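Setting Up a Shared Pick-and-Place Station: Tasks, Handoffs and Staffing

Last updated August 19, 2022

This guide covers moving a manual sorting bench to a shared station, where one arm handles the repetitive picks and one operator handles everything else. It assumes the arm is already mounted and has passed its safety check. The steps follow the procedure used at the Arkovholm returns site, where small bottled goods are placed into baskets and trays before relabeling.

Step 1. Record the manual job first

Watch the bench for one full shift before changing anything. Write down each action the operator performs, including the ones missing from the work instruction. At Arkovholm the written instruction had 11 actions. Wiping a sticky bottle, turning a label outward and setting aside a cracked cap were not among them, and all three stayed with the operator after the change.

Step 2. Split the actions

Mark each action A (arm), P (person) or S (shared). Use A only where the item, the pickup area and the destination are all known in advance. Cloth, torn packaging and anything leaking should start as P. Review the S list with the people who work the bench and assign each entry an owner.

Step 3. Lay out the table

Keep baskets and trays within the arm's reach and leave the operator one side with no arm travel across it. Place the basket first, then teach the drop position with a bottle standing in it. A tall bottle rises above the rim, so set the approach height from the bottle and add 30 mm.

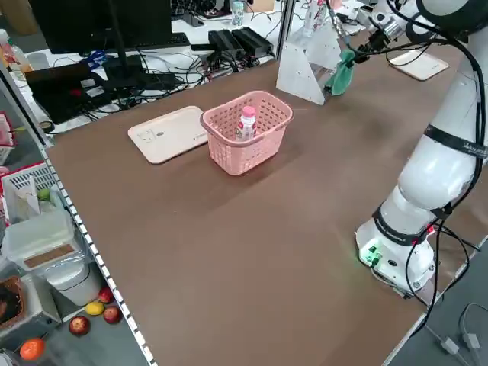 Route cables away from the side where the operator stands. Keep the monitor and keyboard on a separate desk so that program edits are made away from the work surface. Baskets change between batches, so save one program per basket type and name it after the basket.

Step 4. Define the handoff

The operator loads and clears only when the arm is stopped at its home position. Write this into the work instruction as a numbered action with its own line. In the Flalon job sheet template it goes under "Operator entry."

Step 5. Run a trial batch

Run 368 items with the regular operator present. Log every stop with its cause and the time to restart. Do not let the integrator clear stops during the trial, or the restart times will be useless for planning.

Step 6. Rewrite the job description

The job changes more than the headcount does. Operators at the shared station lift less, but they inspect more and wait more. Update the following before the station goes live:

Training: allow 30 minutes per person for stop and restart, plus a supervised shift.
Rotation: move operators off the station at each break. Watching for faults is tiring in a different way from picking.
Targets: remove individual pick rates. The arm sets the pace, and the old figures no longer measure the operator.
Pay grade: settle this before the trial batch. Arkovholm left it until January and lost two trained operators to another department.

Step 7. Review the split

Repeat Step 2 after the first month of production. Expect some A entries to go back to P. Change the work instruction and the saved program on the same day, and keep the previous version of both.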